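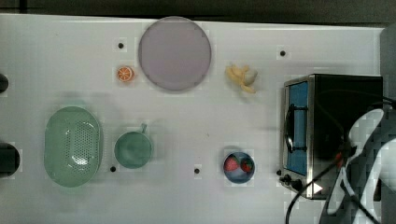 The trial period on the Stadholm kitchen arm was thirty days, and by the second week Ngan-ling Yip had stopped reading the booklet and started talking to the thing, the way her mother used to talk to the stove. She had agreed to review it for the Brislow newsletter, which paid 200 dollars and went out to people who liked to know what a gadget was like to live with before they spent real money on one. So every morning she laid out a little pretend breakfast, strawberries in the blue bowl, the banana off by the plate, the green mug down near the colander, and she sat on her stool with a cup of tea and wished it good morning.

Print this story | E-mail to a friend

It was slow, there was no getting around that. She had written "slow" in her notes on the first day and underlined it, and then a few days later she had added "but so was Uncle Ho," and after that she found she couldn't be quite as stern as she had meant to be. Uncle Ho had taken almost 8 minutes to butter a slice of toast, and all of the cousins had waited for it, because it was the best toast in Skedemlow (he went right out to the corners!) and because he told stories the whole time.
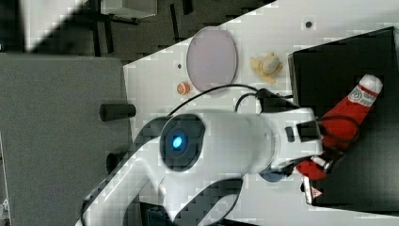 The arm told no stories, of course. It hummed a bit, and it stopped now and then as if it had heard somebody at the door, and on those occasions Ngan-ling caught herself looking at the door too.

The lady from Stadholm called in June, very cheerful, to ask how the review was coming along and whether there was anything she might like explained.

"I have two questions," said Ngan-ling. "Can it be taught to go slower at the end? When it sets a thing down, I mean. My uncle always set things down as if they were asleep."

There was some typing on the other end. The lady said there was a setting for that, on page four.

"And the other question?"

Ngan-ling looked over at her tea, which had gone cold again while she watched.

"How much is it," she said, "if I don't send it back?"

Filed under: Short Fiction, Home & Hearth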